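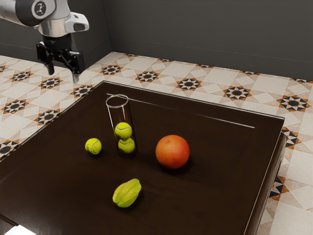
Ladan Zamani on drawing, sound and a very long wall

I first heard about Ladan Zamani from a friend who came home from her November show in Tiramlow and wouldn't stop humming. So when the Skonero gallery told me she was putting together a new solo piece there, I wrote to her the same afternoon, and she called me back while eating toast.

The piece is called Dririx, and it's a drawing you listen to. Ladan has made 643 small ink drawings on paper, scanned every one, and written software that reads the lines from left to right and turns them into sound. "The thick lines come out low," she told me. "The scratchy ones are kind of awful, and I love them." She threw out some 2,000 other drawings along the way (my heart hurt a little!), mostly for being too pretty.

I asked how she got started with code, as she trained as a printmaker. "Badly," she said. "I wanted to make a print that changed after you bought it. I didn't know how to do that, so I borrowed a book and spent a winter being angry at it."

Her partner on the sound side is Murray Henare, who built the speakers and tuned them to the room. He joined our call halfway through and they argued, very cheerfully, over how loud the opening section should be. Murray wants people to feel it in their shoes. Ladan wants them to lean in.
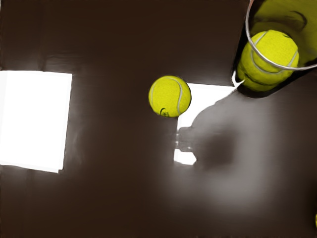 "We settled on shoes for the first minute and leaning for the rest," Murray said, and Ladan said they had settled on no such thing.

What I like most about her work is that the paper is still there. The originals hang along one wall at Skonero - she refused to show only the scans - and you can walk beside them at the speed the software is reading. It takes a while to find the pace. "Go slower than you think," she said. "Slower than a museum walk, even."

There's a small book too, with 50 of the drawings and a short text by Ladan on mistakes. The gallery printed 200 copies, and she's numbering them by hand at her kitchen table with her dog, Chow, asleep on the box they came in. She was up to the thirties when we talked, and she had already written the same number twice.

Posted 5/4/20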